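Chapter 8
Bedding Textiles: Construction, Warmth, and Care

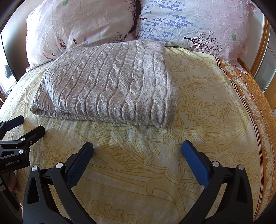
Figure 8.1. Cable-knit blanket, folded, on a patterned duvet cover.

Most beds carry at least two kinds of fabric. Sheets, pillowcases, and duvet covers are usually woven; blankets may be woven or knitted. The two methods give cloth with different stretch, weight, and air content, and these properties govern how a layer behaves in use and in the wash.

A woven fabric is made from two sets of yarns crossed at right angles. It stretches little along either set and more on the diagonal. A knitted fabric is made from loops, each drawn through the one before it. The loops change shape under load, so the cloth stretches in both directions and may not recover fully. In a cable pattern, groups of stitches cross over their neighbors at set intervals. The crossings draw the fabric inward, and a cabled panel is narrower and thicker than a plain panel with the same number of stitches.

Warmth depends mainly on still air held between and within the yarns. A thick knit holds a large volume of air but also lets moving air through — a tightly woven cover placed over it reduces this loss. Section 8.2 treats the order of layers in detail.

The care tests in Section 8.3 follow the method of Yoo and Manurung. Ju-won Yoo prepared the knitted samples at the Firnell laboratory, and Sugeng Manurung carried out the washing trials at Marsden. The full set contained 392 samples, of which 90 were cabled. Results are reported separately for cabled and plain knits.

After studying this chapter, you should be able to:
describe the main differences between woven and knitted cloth;
explain how cable crossings change width and thickness;
select a washing and drying method for a given blanket.

Key terms: loop, course, wale, cable crossing, loft, recovery

8.1 Yarn and Loft

Loft is the thickness of a fabric under a small, stated pressure. It is measured before washing and again after the sample has dried flat.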